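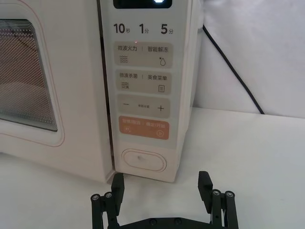 4. Weighing and logging a new specimen

I do this the day a meteorite arrives, before it goes anywhere near the display case.

1. Switch on the Orlow scale and let it sit for 10 minutes. Mine drifts if I rush it.

2. Put on nitrile gloves. Finger oils will start rust on an iron faster than you'd think!

3. Set the piece on the pan with its flattest side down and wait for the number to hold still. My Stistska slice came in at 148 grams, a bit under what the seller's card said, so write down your own figure and keep the card too.

4. Enter the weight, the find name and the seller in the log. I copied Amândio Magalhães's column order (he has been at this a lot longer than me) and added one for crust coverage.

5. Bag it with a fresh desiccant pack and close the box.

Note: if the box reads over 40 percent humidity the next morning, swap the pack and check again.

Caution: never rinse a specimen under the tap -- chlorides in the water get into the cracks and stay there.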